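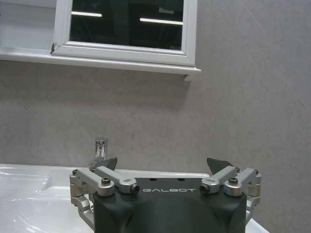
Sollesberg notes, Jul 20, 2021

So I've been riding my bike to work since the spring, and a few of you have asked how it's going, usually while I'm standing in the lobby dripping on the mat. It's going great! Mostly. Let me fill you in.

My route is 6 miles each way if I take the river path, a little less if I cut up Plattner Street (please don't cut up Plattner Street, the drivers coming off the hill are looking at everything except you). I started out on my brother's old ten-speed, which had one brake and a saddle I still have feelings about. Two weeks of that and I went over to Irholm Cycles and came home with a used commuter bike, dark green, fenders, a rack on the back and a bell that sounds like a hotel front desk. Best money I've spent in a long time.

What surprised me is how much of it comes down to bags. I tried a backpack first and got to my desk every morning with a soaked shirt. Then I hung one pannier on the left side and wobbled like a shopping cart all the way to the bridge. Now I run two small ones, lunch and tools on one side, clothes on the other, and a pair of shoes lives under my desk permanently. If you roll your shirt around a towel it comes out pretty decent. Pants I've given up on, so I bring in a couple pairs in the car when I need the car anyway.

Karlijn Smits in accounts has been riding in for years and she got me sorted on the morning stuff. Leave early, ride slow. I didn't believe her about the slow part. I was treating it like a race and taking about 25 minutes, and then needing most of that again to cool down. Now I putter along, it takes me 37, and I walk in looking like a person. I also see a lot more. There's a heron that stands by the weir most mornings, and somebody on the far bank has been building a shed all summer with what looks like doors from other sheds.

Flats: two so far. The first was right outside the garden center, where I found out that my spare tube was the wrong size. The second was in my own driveway, so that one hardly counts. Get the tires with the thicker tread if you're buying, and check the tube in your bag against the number on the sidewall before you need it. The pump at the back entrance works fine again, but you have to push the lever all the way up or it just hisses at you.

A few of us have started meeting at the river path parking lot and riding in together. We leave at 7:15 and we go at the speed of whoever is slowest, which has been me. Steinar Oddsson knows a way around the construction by the school that adds maybe three minutes and takes out the worst left turn in town. You're welcome to join us even if you only want to try it once. I've got a spare helmet (medium) and a set of lights you can borrow.

I'm planning to keep at it until October at least, and then we'll see how I feel about riding home in the dark. If you have opinions on winter gloves, I want to hear them, extension 2094 or just grab me at lunch.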